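Support > Backup plans > FAQ

Dantas Backup: common questions

Last updated 13 Oct 2026

What does Dantas do?
Copies the files on your home or office computer to our servers in Drosthorpe. Runs overnight. You can change the hour in Settings.

How much does it cost?
Single plan is $49 a year, Family is $69. Family covers up to three computers. Prices changed in April, older accounts keep the old rate until renewal.

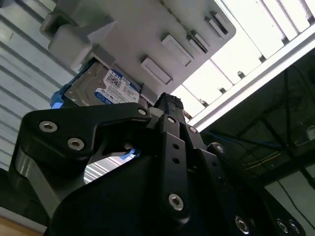

Can I pay monthly? Not right now. Yearly only, card or bank transfer.

How long does the first backup take?
Depends on your upload speed. Two days is normal, longer if you have a lot of video. Leave the computer on and plugged in -- sleep mode pauses it. It picks up where it stopped.

Are external drives included?
Yes, if plugged in at least once every 49 days. After that we send an email, then the copy is removed. Please read teh email.

I deleted a file by mistake. Now what?
Log in, Restore, pick a date, download. Deleted files stay around 69 days. Past that, gone, we can't get them back.

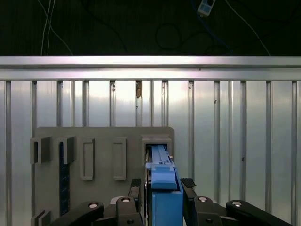 Whole folders work the same way. Very large ones get split into zip files, so unzip them all to the same place.

I used Grelteo before. Can I move my backups over?
No. Formats don't match. Keep Grelteo running untill your first Dantas backup says Complete, then cancel it with them.

I forgot my private key.
We don't store it. Without the key the files can't be opened, by you or us. Print it. Keep the paper somewhere other than your desk.

Did this page help? Comments:
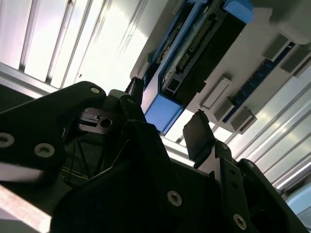
Flotex: Mostly, thanks. The zip part should say how much free space you need though -- my restore of 3 folders stopped halfway with the disk full, had to start over.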